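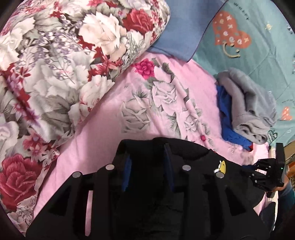

Home & Laundry > Bedding

Washing a double-size comforter at home — possible or not?

tindero_jo
February 1, 2019
I have a big flowered comforter that needs a wash. The label says 40 degrees, gentle cycle, nothing about dry clean only. My machine is a 7kg drum. I can get it in if I push, but there isn't much room left at the top. Has anyone done this or should I take it somewhere?

Marsh_Hen
If you have to push, it's too full. The water won't get to the middle and the powder stays in the folds. I did mine like that in July and had white streaks all down one side. Had to rinse it again in the bath.

pete200
Disagree. I've washed ours in a 7kg machine for years. Use liquid, half the normal dose, and put an extra rinse on. Slow spin first, then a second spin once it has settled. Never had a streak.

Marsh_Hen
Depends on the filling though. Ours is thick. What's yours?

pete200
Thin polyester. Fair point.

Volkan Bilgin
Take it to a launderette with a big drum. Dursun in Lilmont has two large ones at the back, £10 for a wash and 12 minutes in the dryer costs extra. You will need three or four goes of the dryer for a thick one. Take it out and shake it between goes or the filling goes into lumps.

tindero_jo
Thanks. The launderette is a bus ride for me, so I was hoping to avoid it. Does red run? There are dark red roses on a light background and I don't want it all going pink.

Marsh_Hen
Wet a white cloth and press it on one of the reds for a minute. If the cloth comes up clean, wash at 30 and don't leave it sitting in the machine afterwards.

pete200
I'd put a colour catcher sheet in as well.

Volkan Bilgin
Those sheets do nothing in my opinion. Cold wash and get it out quickly.

pete200
Mine come out grey every time, so they are picking something up.

kettle_and_co
Drying is the real problem at this time of year. A wet comforter over a door takes days and starts to smell. I use two airers side by side with a gap between — turn it morning and night, window open a bit.

tindero_jo
Did the cloth test, no red on it. I'll go to the launderette on my next day off and use the big dryer.

Related threads
Jevanetti washer stuck on rinse
Best way to store spare quilts
Pillows gone yellow, wash or bin?
Liquid or powder for dark colours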